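Ticket 365 – Kultine folding cell, right arm drifts at full reach
Opened by: Lurdes Serrano
Opened: April 23, 2020
Status: open

Third report of the same fault. The last one was closed as "recalibrated, OK", which I don't accept, as the drift was back after 50 cycles. Matos say it's the cloth dragging on the fingers. Maybe. I'd like to see that shown before we buy their new finger set.

Garment in use is the purple one, both grippers working close together over the heap.

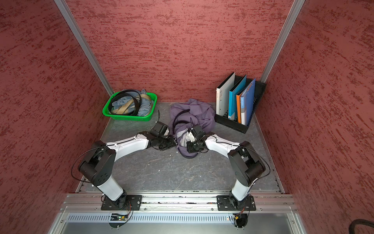
Checks so far

Base plate bolts, right side: tight. Rail: tight, no play by hand. Homed both arms and repeated the reach with no cloth. Offset at the gripper after 10 runs: none I could measure. With cloth: around 3 mm, always inwards. That fits the Matos story, but it would also fit a tired elbow joint.

Cable loop at the right elbow re-dressed with more slack. No change, though the last engineer swore by it.
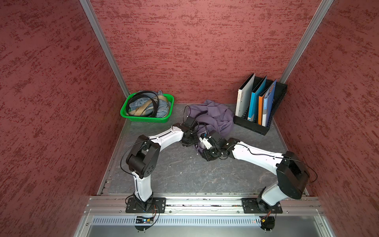 Swapped the left and right motion files after that and ran 70 cycles. The drift stayed with the right arm, so I'm ruling out the Bestance software until someone gives me a reason to look again. Their advice was to update it anyway – declined.

Next: elbow joint off the right arm and on the bench. Spare requested from Justex, who quote June. Basket and file organiser stay in the back corners so the reach tests match. Please don't close this on a recalibration.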